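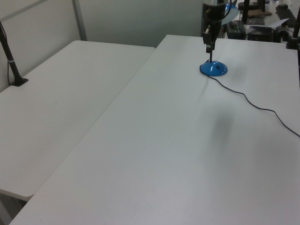
One reviewer of an earlier draft objected that hot-desking complaints are mostly nostalgia, and that people asked to give up a desk will call any replacement too small, too bright or too far from the window. The objection deserves an answer, although we doubt it explains much. In the Brostside survey, 272 of the 1,453 respondents had never held an assigned desk at any employer, and they complained about shared tables as often as everyone else did. Nostalgia for something one never had is a strange kind of nostalgia.

4.2 Surface size and reported crowding

The usual claim, repeated in the Sipos planning guide and in most of the sales literature that borrows from it, is that crowding falls as table area rises. Our data give this weak support at best. At the Anier site, where tables were replaced with larger ones in May, crowding scores moved by less than the normal drift between survey rounds. At Carkano, where no furniture changed, they moved further. We would not build a purchasing policy on either result.

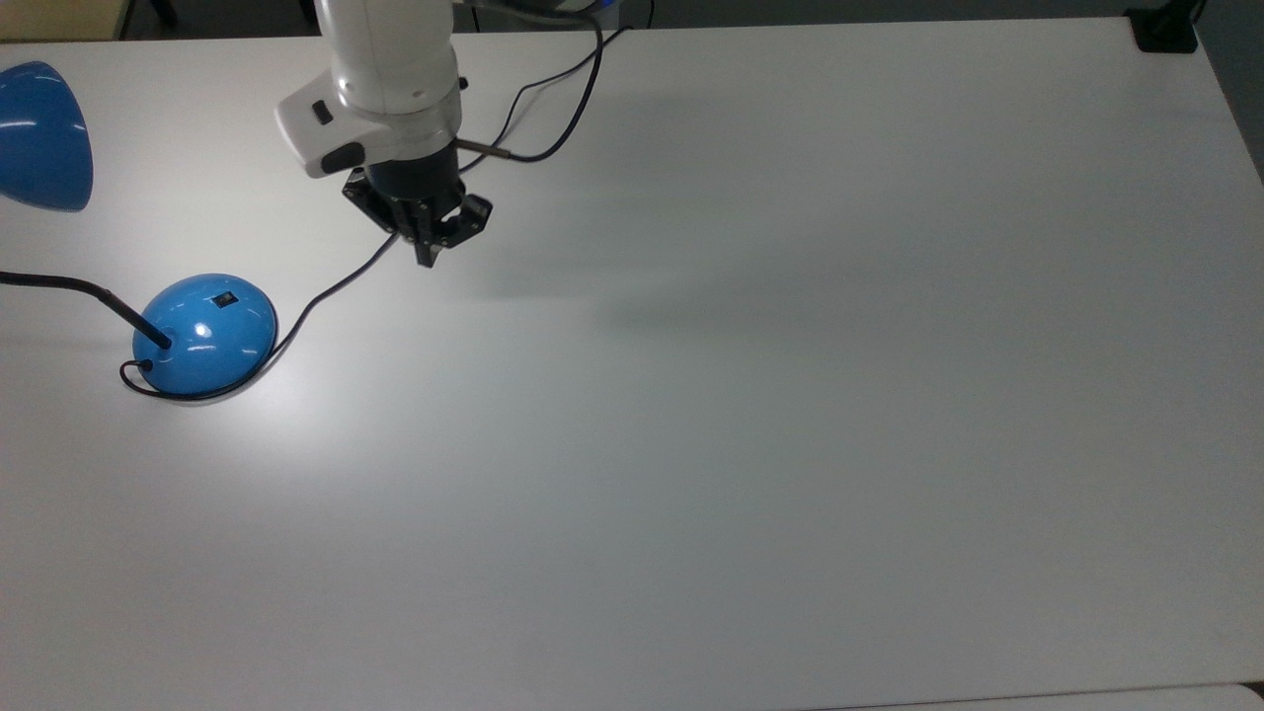

Figure 3. White tabletop, with the edge of an adjacent surface at lower right.

Area is also a poor measure of what a person can use. The planning guide treats each square foot as equal, whether it lies under the elbows or at the far side of the table, and it says nothing on how people decide where their share stops. A broad white top like the one in Figure 3 has no line or marking across its middle to settle the matter, and the clearest boundary available is the edge of the table itself. Of the 89 Carkano staff who answered the follow-up questions, 70 said they judged their space by where a neighbor's things began. If that is how crowding is felt, then dividing table area by headcount measures something else. The guide offers no test of its formula against reported experience, and we could find none elsewhere.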